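Looking After a Wooden Tabletop

A bare or lightly oiled wooden table will last for decades if it is cleaned the right way. Most of the damage I see comes from too much water and from cleaners meant for tile.

Everyday cleaning
Wipe with a cloth wrung out hard in warm water and a drop of dish soap. Go with the grain. Dry right away with a second cloth. Leave the vinegar and the scouring powder under the sink.

Water rings
White rings are in the finish, not the wood. Rub them with a little plain mayonnaise or petroleum jelly, leave it on overnight and wipe off. Black rings have gone deeper and will need sanding.

Crayon, ink and paint
Crayon lifts with a dry eraser first, then a dab of mineral oil. Ballpoint is harder. Try rubbing alcohol on a cotton swab and test it underneath the table before you touch the top.

Tape
Tape left down for months can take the finish with it when it comes up. Warm it with a hair dryer on low and peel back slowly, flat against the surface - never straight up. Cooking oil takes off the gum that stays behind. Wash the oil away with soap after ten minutes.

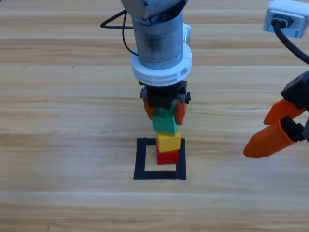
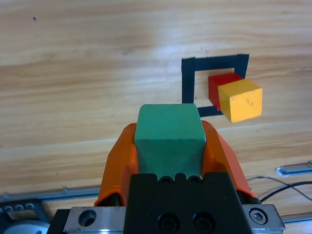

Kisard Home Notes, No. 149, p. 40

Re-oiling
Do this when a drop of water no longer beads. Pale woods yellow under linseed oil, so use a clear mineral or hardwax oil on those. I have used Brumo for years and a small can does our kitchen table twice. Sand lightly with 240 grit, vacuum, then wipe with a barely damp cloth and let the wood dry.

Put the oil on thin. Wait 20 minutes and wipe off everything that has not soaked in. A second coat goes on the next day. Keep plates off it for two days after that.

Oily rags can catch fire on their own. Spread them flat outdoors until they are stiff, then throw them out.

Gaps between planks
Small gaps open in winter when the heat is on and close again by August. Do not fill them. A humidifier set to about 50 percent helps more than filler does. Crumbs come out with a wooden skewer or an old toothbrush.

Dents
Lay a damp cloth over the dent and hold a warm iron on it for a few seconds. Check and repeat. This works on solid wood only - veneer may lift.

Noboru Arai
November 27, 2024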